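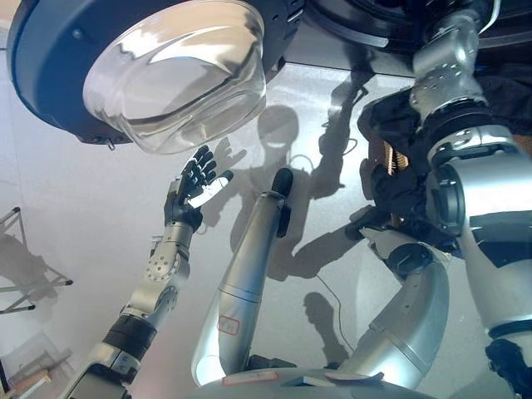
Standeck Forums > Off Topic > Walking
Thread: Nistulgate loop in September?

tussock_jo: Did the whole loop on Tuesday and I'm still buzzing! The colours on the Asfaw side are ripper, and it's 958 metres at the top lookout. Go before the flies do!

brolga7: Loved it too, but it's nearly 2,000 at the lookout, surely?

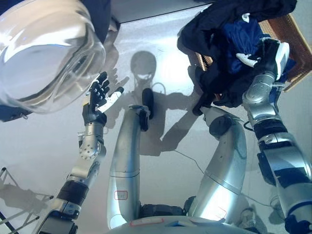 Page last changed: Tuesday, 7:14 pm

tussock_jo: Nah, 1,959 is the big one behind it. You can't walk that from the loop.

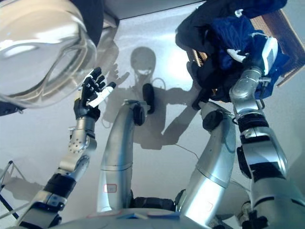
Anyway, start from the Caltent car park and go clockwise, the light on the creek is gorgeous early on.

saltbush: Anticlockwise every time! Get the steep bit done, then it's seven easy kilometres home.
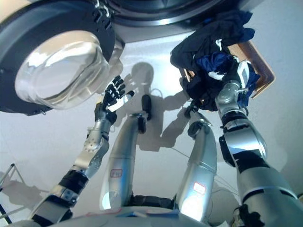 Washer door, with a shadow on the white floor

brolga7: Clockwise for me, my knees hate that descent. Is the creek crossing still dodgy?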